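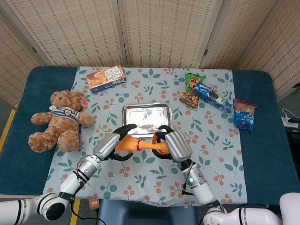

Soft things will eat your whole schedule, Jennylyn Tan warned me before we had recorded a single example, and I should have planned for it. We gave every object on the table the same amount of time in the first week, and the rubber chicken (Figure 4: both hands on the chicken, one at each end, just in front of the tray) ran over every day. A box stays the shape you expect when you pick it up. A rubber chicken sags and twists, and if the two hands don't agree on where it's going, you get a very odd little tug-of-war!

We ended up with 1439 examples in the Wundent set. I threw out 38 of them by hand, mostly ones where the person driving the arms had stopped halfway to think. You might want those pauses if you're studying people. I wasn't, and the early Triren policy had picked up a habit of freezing over the tray that I'm pretty sure came straight from them.

The table itself we kept busy on purpose. The leafy cloth, the teddy bear and the snack packages all stayed out while we worked on the chicken, so the model had to find the right thing among other things it might be asked for later. We also have examples done by people with their own hands, with a camera worn at chest height, and I went back and forth for weeks on whether to mix these in with the robot ones or train on them first. We trained on them first. The mixed version was slower to settle, and I never did work out why.
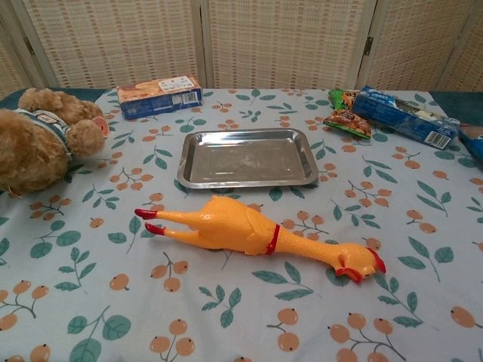

Why not just move the chicken a little each time and leave the rest alone? Ragnvald Söderlund asked that when he read a draft of this section, and it's a fair question. We tried it for 2 sessions. The model got very good at one table and was hopeless as soon as the tray moved over by the width of a hand, so from then on we shuffled the side items between batches and let the chicken lie at whatever angle it landed.

Labels were the dull part. Each example got a short plain sentence, typed by whoever had been driving, and we left the wording alone apart from spelling. That means the same toy is "chicken," "rubber chicken" and, one Tuesday, "bird" all afternoon. I kept them all in. The full list of labels goes with the Wundent files, sorted by session.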